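Planner keeps flipping elbow solutions near the table

treloar_n
Running Kurneo on a two-arm setup, task is gripping a lamp cord near the base. The left arm plans fine until the last bit of the approach, then the IK picks a different elbow branch and the controller stops on the joint velocity limit. Happens in 20 of 275 logged attempts. Control loop is at 1000 Hz, planner replans every 400 ms.

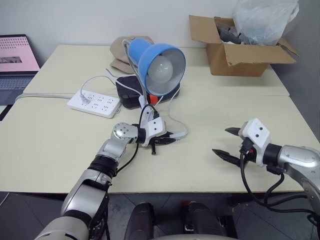 I seed each replan with the measured joint positions. Collision model has the table as one box, plus the lamp and the power strip. Cords are not modeled at all.

whiteley
Don't seed from measured. Seed from the last commanded point on the trajectory. Measured lags, and close to a branch boundary that is enough to flip it.

stinemum
Disagree. We seed from measured at Westbridge and never see this. I'd look at the table box first. If the padding is too thick, the good branch is in collision and the solver takes the other one.

whiteley
Then it would fail every time, not 20 times.

stinemum
Not if the goal comes from perception and moves a little each run. Plot the failures against goal height.

treloar_n
Plotted it. 14 of the 20 are the lowest goals in the set – so padding is at least part of it. The other 6 are all over the place.

whiteley
Those 6 are your seed problem. Add a joint distance cost too.

treloar_n
Will do one change at a time, padding first. Logs are up under Ngaio Treloar in the shared folder if anybody wants them.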